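4.3 Setting up the Koech arm: cable routing and finger check

Applies to: Koech two-finger gripper on the Aller mobile base, supplied with the Revumby control software. Read section 4.2 (Unpacking and lifting) before you start.

CAUTION: Switch off the base at the main switch and wait until the arm has come to rest before you put a hand between the fingers. The fingers can close without warning when power returns.

Tools needed: 2 mm hex key, soft brush, lint-free cloth, white cloth tape, side cutters.

4.3.1 Routing the cables

1. Park the base on a level floor and apply the wheel locks.

2. Lay the supply cable out at full length and remove any twists. Do not pull it straight by the plug.

3. Check the whole length for cuts, flattened sections and bare wire. Replace a damaged cable. Do not repair it with tape.

4. Fit the spiral wrap from the base end outwards. Leave the last 156 mm before the plug free of wrap so that the plug can turn.

5. Bind the wrap with cloth tape at its middle and at each end. Two turns are enough. Tape wound more tightly than this stops the wrap from flexing and moves the bending load to the plug.

6. Connect the cable to the base. Push until the collar clicks.

Note: The minimum free length between the base and the first fixed point is 900 mm. With less than this the base can pull the plug out when it turns on the spot.
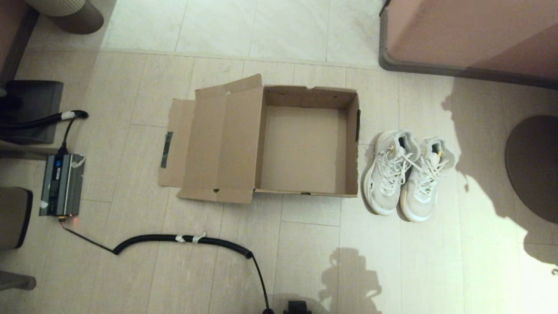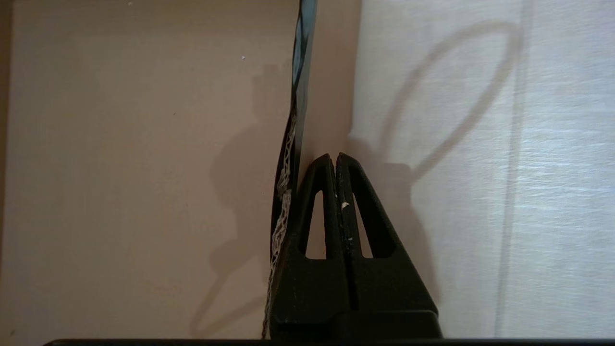

The floor inside the working area must be checked each time the cable has been laid or moved. Walk the full path of the base and confirm that the cable does not cross it at any point where the wheels will turn. Cable lying on the floor should follow a wide curve, as the spiral-wrapped length on the tiles does in the first picture, and should never be folded back on itself. Open cartons, shoes and other low items inside the path must be moved out before the wheel locks are released. The base sensors do not detect objects below bumper height.

4.3.2 Checking the fingers

1. With the power off, wipe both fingers with a dry cloth. Use the brush inside the triangular openings. Do not use solvent.

2. Look along the seam with the fingers closed. The gap must be even from base to tip. A gap that widens towards the tips means that a finger screw is loose.

3. Tighten the finger screws with the 2 mm key, working from side to side. Stop when the key begins to resist. The threads are cut into plastic and strip easily.

4. Switch on the base. Open and close the gripper five times from the Revumby service page and listen for clicking.

5. If clicking is heard, switch off and repeat from step 2. If it is still present, fit a new finger pair. Fingers are supplied by Plaltel in matched pairs and must not be mixed.

Note: Fingers are a wearing part. Fit a new pair after 900 hours of use, or earlier if a tip is chipped.

4.3.3 Record

Enter the finger pair number and the hour reading in the service log. Faults that remain after step 5 should be reported to Valter Lindqvist at Plaltel, with the log attached. Continue with section 4.4, Setting the closing force.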